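Courses > Front Office and Guest Rooms > Part Two > Chapter 6

We use cookies to remember your place in the book. Accept all | Manage settings

Chapter 6
Small Tables, Telephones and the Corner of the Room

By Vimala Kotian, with exercises by Aurelia Jitaru

In the last chapter we dealt with beds and the floor space needed on each side of them. We now turn to the smaller pieces of furniture, which take up little of the budget and a good deal of the guest's attention. A side table is used many times a day. People put down keys, cups, glasses and reading matter on it, often without looking, and they expect it to be where their hand goes.

The chapter follows one property, the Skoltora guest house, through a full refit of its 23 rooms. The owners began with a list of complaints collected over two years. Few of these were about the beds. Most were about having nowhere to put a drink, or about a telephone that had to be moved before anything else could be set down.

6.1 The table in the corner

A corner is a hard place to furnish. A square table fits it neatly but brings a sharp edge out into the room at hip or knee height. A round table wastes a little space behind it, where the two walls meet, and is kinder to anyone passing in the dark. Many guest houses choose the round one for this reason and accept that the gap will need dusting.

The top matters as much as the shape. Wood hides small marks better than glass does, and a slightly raised rim will stop a pen from rolling off. The rim also holds crumbs, so the cloth has to be run along the inside of it each time the room is cleaned. Staff who are used to flat tops forget this, and the first sign is usually a dull line that no longer wipes away.
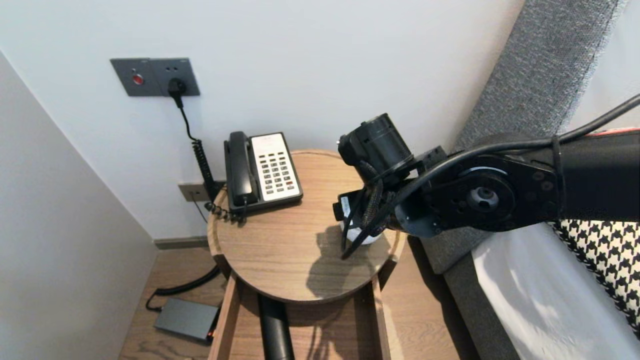 Where a telephone shares the table with other things, it should stand towards the back, turned so that the keypad faces the person using it. The front is then left clear for a cup. At Skoltora the old layout had the telephone in the middle, and trainees were taught to put the cup wherever it would go. The new room sheet gives each object a place and shows it on a small plan.

Cords need a rule of their own. A coiled cord left across the front of a table will sooner or later catch a sleeve or a cup handle. Let it fall behind the table, and check that it is not trapped between the edge and the wall. The handset should be seated properly in its cradle before the cleaner leaves the room, as a handset left slightly raised keeps the line engaged.

6.2 What the refit cost

Skoltora spent 2,017 on side tables and nearly 200 on new cords and wall clips, all bought from a local supplier, Fusari. The rooms were done in April, before the busy months, and each took one member of staff a single morning.

Before you read on

Choose a small table you use every day. Write down what is on it now, then mark the 3 things you reach for most often. Draw the top as seen from above and place those things where they would be easiest to reach. Keep the drawing, as you will need it for the room plan in section 6.4.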